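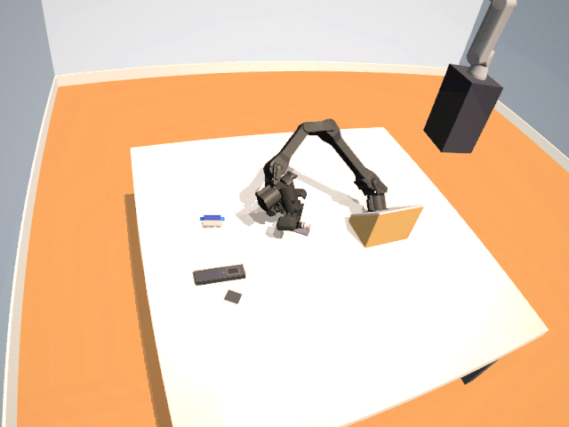
4.2 Early Closure Fault

The Ninach controller was run for 859 simulated episodes in the Dunby tabletop environment. Of these, 795 ended without a fault flag. Most of the remainder were timeouts and are covered in Section 4.1. This section deals with 11 episodes in which the gripper received a close command before the arm had reached its grasp height.

In each of the 11 episodes the fault log shows the same sequence. The wrist pose estimate stopped updating while the arm was still descending. The planner continued to extrapolate from the last two valid poses, and the extrapolated fingertip height crossed the closing threshold while the true height was still above it. The close command was then issued and accepted. No joint limit or torque limit was exceeded, so the safety monitor did not stop the arm. The episode continued into the lift phase with nothing held, and the fault was recorded only when the object check ran at the end of the lift.

The layout in Figure 4 was used throughout. The dark arm stands on the white table beside a tan block, and the small objects lie toward the left side. The light gray arm on the black pedestal was not commanded in any episode. Object poses were read directly from the simulator, which rules out object detection as a source of the error.

Replaying the logs in Mercado with the extrapolation step disabled removed the early command in all 11 cases. The arm instead held position until the estimate resumed.

Figure 4. Simulated workcell. The gripper of the dark arm is above the table and is not touching any object.

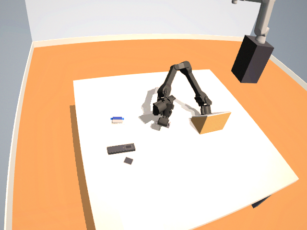

Why did the safety monitor not stop the arm when the pose estimate froze?

The monitor checks joint position, velocity and torque, and all three stayed within limits. It has no input for the age of the pose estimate. A check on the time stamp was added in the Trullemitz build, and a stale estimate now blocks the close command.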